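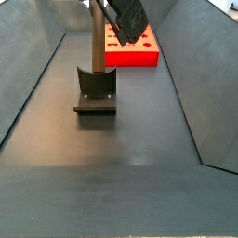 Fig. 1. Poste de démonstration : pince au-dessus du bloc rouge à empreintes, tige cylindrique sur son support noir.

Formation > Robotique > Manipulation > Supports de cours > Visite Rultance

Rechercher dans les cours OK

Visite du laboratoire Rultance : notes de séance
Rédaction : Pauline Treloar. Démonstration : Amarachi Akinola.

1. Objet
La visite complète le chapitre 4 (préhension et insertion). Elle porte sur le positionnement de la pince par rapport à une pièce de géométrie connue. La commande en effort, traitée en avril, est supposée acquise.

2. Disposition
Le volume de travail est une enceinte grise à fond plat et parois latérales inclinées. Le bloc à empreintes se trouve vers le fond, du côté droit. Sa face supérieure présente des découpes de formes différentes, dont une étoile à cinq branches. Le support de la tige est plus à gauche et légèrement en avant du bloc ; il comporte une base plate et un montant en forme de selle.

3. Repères
On note B le repère lié au bloc et P celui de la pince. L'axe z de B est normal à la face supérieure, orienté vers le haut. La pose de P dans B s'obtient par composition :
T(B,P) = T(B,0) · T(0,P)
où 0 désigne le repère de base du robot. Une erreur d'orientation sur T(B,0) produit un décalage latéral qui croît avec la distance à l'origine de B.

4. Points d'observation
- Orientation de l'outil à l'approche : comparer l'axe des doigts à la normale de la face.
- Encombrement : vérifier le dégagement entre la pince et la tige verticale pour toute trajectoire venant de la gauche.
- Éclairage : le sol de l'enceinte renvoie un reflet diffus. Discuter son effet sur un seuillage en niveaux de gris.

5. Travail demandé
Compte rendu individuel, 11 pages au maximum, annexes comprises. Le jeu de 222 essais fourni par Rultance est à traiter avec le script Findow, sans modification des paramètres d'entrée. Donner l'écart type sur x et y, puis justifier le choix du repère d'expression.
Remise à Joanne Bramwell, bureau 33, le 20/06/2020 au plus tard.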